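How to make a small batch of tomato ketchup at home

I started making my own ketchup because of a glut. My neighbour Mieke Vanhove went off to Spain for a fortnight and told me to help myself from her greenhouse, so I did, and by the Sunday I had tomatoes on every windowsill and two carrier bags of them hanging off the back door. There's only so much soup a person can eat! Ketchup uses up a lot of tomatoes and takes up very little shelf, and I've made it every August since.

What you'll need

2 kg ripe tomatoes (soft ones are fine, mouldy ones aren't)
2 onions, chopped
1 eating apple, peeled and chopped
3 cloves of garlic
200 ml cider vinegar
100 g soft brown sugar
2 teaspoons salt
1 teaspoon mustard powder
half a teaspoon each of ground allspice and ground coriander
a pinch of cloves, and I do mean a pinch

The first year I used whole cloves and lost a couple of them in the pan, and the whole lot tasted like a trip to the dentist. Ground is much safer.

Getting started

Chop the tomatoes roughly, skins and all. You'll be sieving them later so there's no point peeling (I did it the first time, forty minutes with a bowl of boiling water and sore fingers). Put them in your widest pan with the onion, apple and garlic and a splash of water to stop them catching. Lid on, low heat, and leave them until everything has collapsed.

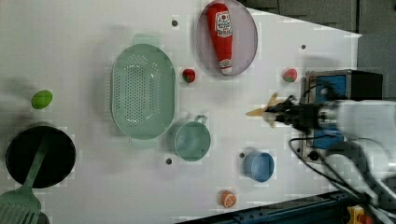 While that's going on, wash your bottles in hot soapy water, rinse them well and stand them in a low oven, 140C or so, for a quarter of an hour. Don't put the lids in the oven. Plastic-lined ones go in a pan of boiling water for a few minutes and then onto a clean tea towel. I use old 250 ml glass bottles with screw tops and I'm forever asking friends to save them for me.

Sieving

Blitz the soft tomato mix with a stick blender, then push it through a sieve into a clean pan. This is the dull bit. Put the radio on. Use the back of a ladle, it's far quicker than a wooden spoon, and keep scraping the underside of the sieve where all the thick stuff clings. My friend Fraser Strachan swears by a hand-cranked food mill and he may well be right, but I haven't got the cupboard space.

You should be left with a dryish heap of skins and seeds. If it still looks wet, keep pushing!

Boiling it down

Add the vinegar, sugar, salt and spices and bring it up to a gentle bubble with the lid off. Mine takes 49 minutes to get where I want it (I timed it last year for this page), though a narrower pan will take longer and very watery tomatoes longer still. Stir now and then to begin with, and all the time for the last ten minutes, when it starts to spit. Wear an apron. Wear sleeves, too.

To test it, put a blob on a cold saucer and wait a minute. If a ring of thin liquid creeps out from the blob, carry on cooking. If it sits there and holds its shape, you're done. It does thicken more as it cools, so stop while it's a touch looser than you'd like. 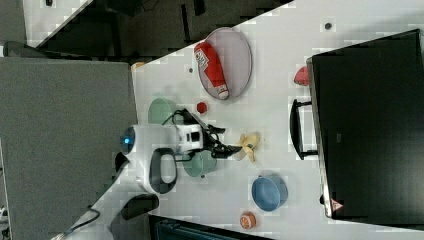
Taste it now, carefully, and adjust. More sugar if your tomatoes were sharp, another spoon of vinegar if it seems flat. It will taste quite fierce while it's warm and it calms down a lot after a couple of weeks in the cupboard.

Pour it hot into the hot bottles through a funnel, leave a small gap at the top and put the lids on straight away. I keep mine somewhere cool and dark for up to three months, and in the fridge once opened, where it's always gone within the month. If a lid ever pops up or the ketchup smells odd, bin it.

A chopped red chilli in with the onions is very good, by the way, and so is a teaspoon of smoked paprika at the vinegar stage. I wouldn't do both.

Related posts
Green tomato chutney for the end of the season
Which vinegar for which pickle?
Mieke's runner bean relish
Getting labels off old jars
Plum sauce, two ways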